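Setting up the simulated pick cell

Use these steps to get the Getosix cell running in simulation before you load anything onto the real arm at Ovthorpe. Allow an afternoon the first time. After that it goes quickly.

1. Start from a clean scene. Open the Urrego base file and save a copy under your own initials. The base file is shared, so do not edit it.

2. Set the tabletop. Pick any surface from the texture folder. Busy patterns such as veined stone are good for training, but use a plain one until the gripper is tuned.

3. Load the objects. Mix the shapes. Long irregular pieces and round pieces with spikes will show up contact problems that a box never will. Leave enough room between them for both fingers.
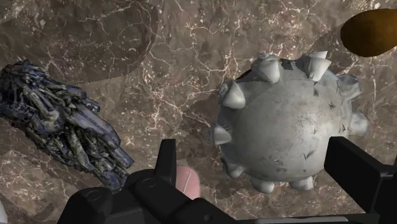

4. Check the collision meshes. Turn on the mesh overlay and look for gaps between the mesh and the visible surface. Anything over 3000 faces should be simplified, or the physics step slows down badly.

5. Set the grip force. Start at 50 percent and go up in small steps. If an object jitters between the fingers, lower the force and check the friction value before you touch the solver.

6. Check the wrist view. Both fingertips should show when the gripper is open. If one is missing, reset the camera mount to its default and reload. Anselmo Ticona keeps the current offsets in the Welten folder.

7. Run the short test with seed 277. Everyone uses this seed, so results can be compared. Save the log with your scene file.

If the arm stops before it reaches the table, the joint limits did not load. Close the scene and open it again. For other errors, send the log to Roxana Carhuamaca.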